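Tagebuch, Freitag, 22:40 Uhr

Sitzung des Ortsrats Bronby heute von 18 Uhr bis kurz vor neun. Einziger Punkt mit Gewicht: die Stellungnahme zur Sperrzeitverordnung der Stadt Bremport. Notiere den Verlauf, solange die Unterlagen noch auf dem Tisch liegen, das Protokoll kommt erfahrungsgemäß spät und kurz.

Ausgangslage

Die Stadt will den Verkauf von Alkohol außer Haus zwischen 22 und 6 Uhr untersagen. Betroffen wären im Ortsteil die Tankstelle an der Ausfallstraße, der Nachtverkauf von Hoxha und das Fenster am Bahnhof. Gaststätten mit Schankkonzession bleiben ausgenommen, ebenso Lieferungen, die vor 22 Uhr bestellt wurden. Letzteres steht in § 4 und ist schlecht formuliert. Es fehlt die Angabe, ob der Zeitpunkt der Bestellung oder der Übergabe nachzuweisen ist. Habe das in der Sitzung angemerkt. Antwort der Verwaltung: werde geprüft.

Der Entwurf stützt sich auf die Einsatzzahlen aus der Innenstadt. Für Bronby liegt keine eigene Auswertung vor. Im Anhang taucht der Ortsteil nur als Sammelposten »übrige Bezirke« auf, und aus einem Sammelposten lässt sich für eine einzelne Straße nichts ableiten. Das war mein Haupteinwand, und er ist stehen geblieben.

Unterschriften

Für einen Einwohnerantrag gegen die Verordnung sind 800 gültige Unterschriften nötig. Die Initiative gegen die Sperrzeit hat ihre Listen noch nicht eingereicht und nennt auch keinen Zwischenstand. Gültig ist eine Unterschrift nur mit vollständiger Anschrift und Geburtsdatum, Hauptwohnung im Stadtgebiet. Wer Listen im Verkaufsraum auslegt, bekommt erfahrungsgemäß viele Einträge von Durchreisenden, die dann gestrichen werden. Bei Hoxha liegt die Liste neben der Kasse. Rechtlich zulässig, für die Quote ungünstig.

Frage aus dem Publikum, ob der Antrag aufschiebende Wirkung hat. Hat er nicht. Der Stadtrat kann beschließen, während die Prüfung läuft. Die Frage wurde zweimal gestellt und zweimal gleich beantwortet.

Beratung

Drei Varianten lagen vor. Erstens Zustimmung ohne Auflagen. Zweitens Ablehnung. Drittens Zustimmung mit Befristung und eigener Datenerhebung für Bronby. Die Verwaltung hielt die dritte Variante für aufwendig, konnte den Aufwand aber nicht beziffern. Auf Nachfrage hieß es, die Zahlen müssten beim Ordnungsamt händisch aus den Einsatzberichten gezogen werden. Das ist ein Argument gegen die Software des Ordnungsamts — gegen die Befristung sagt es nichts.

Längere Diskussion über Verdrängung. Wenn in Bronby ab 22 Uhr nichts mehr verkauft wird, fährt ein Teil der Kundschaft nach Nundari hinüber, das zur Nachbargemeinde gehört und von der Verordnung nicht erfasst ist. Mit dem Nachtbus sind das zehn Minuten. Ob dadurch die Belastung am Bahnhof sinkt oder nur die Uhrzeit sich verschiebt, ist offen. Eine Abstimmung mit der Nachbargemeinde hat nicht stattgefunden. Beantragt, dies in die Stellungnahme aufzunehmen. Angenommen ohne Gegenrede.

Dann der Einwand, die Einnahmen des Nachtverkaufs finanzierten teilweise das Straßenfest. Gehört sachlich nicht in die Verordnung. Sponsoring ist freiwillig, und eine Sperrzeit wird nach Gefahrenlage begründet oder gar nicht. Habe das so gesagt, vermutlich zu knapp, in der zweiten Reihe wurde gemurrt.
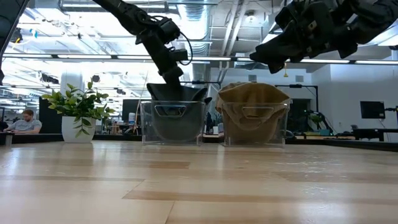
Abstimmung

Die Variante mit Befristung wurde mit 7 zu 3 Stimmen angenommen. Enthaltungen keine. Der Beschlusstext, von mir mitgeschrieben: Der Ortsrat stimmt der Verordnung unter der Maßgabe zu, dass sie für den Ortsteil befristet wird, dass Einsatzzahlen getrennt erhoben werden und dass § 4 hinsichtlich des maßgeblichen Zeitpunkts präzisiert wird. Das Wort »Maßgabe« war umstritten. Die Stellungnahme bindet den Stadtrat nicht, insofern wäre »Empfehlung« genauer gewesen. Es blieb bei »Maßgabe«.

Offen ist die Dauer der Befristung. Im Antrag stand keine, in der Debatte wurde keine beschlossen. Die Verwaltung wird also vermutlich selbst eine einsetzen. Das hätte vor der Abstimmung auffallen müssen, auch mir. Ein Nachtrag in der nächsten Sitzung ist möglich, sofern der Stadtrat bis dahin nicht entschieden hat. Die Tagesordnung für Februar ist noch nicht veröffentlicht.

Zu erledigen

Formulierungsvorschlag für § 4 schreiben, maßgeblich soll der Zeitpunkt der Übergabe sein, weil er sich kontrollieren lässt. Geschäftsordnung nachlesen, ob eine Ergänzung ohne neuen Antrag geht. Beim Ordnungsamt schriftlich anfragen, in welcher Form die Einsatzberichte vorliegen. Anlage zwei fehlt in meiner Mappe, Kopie anfordern.

Rückweg zu Fuß. Um 21:15 Uhr am Bahnhof zwei Personen auf der Bank, das Fenster geöffnet, keine Schlange. Als Einzelbeobachtung ohne Aussagewert, trotzdem notiert.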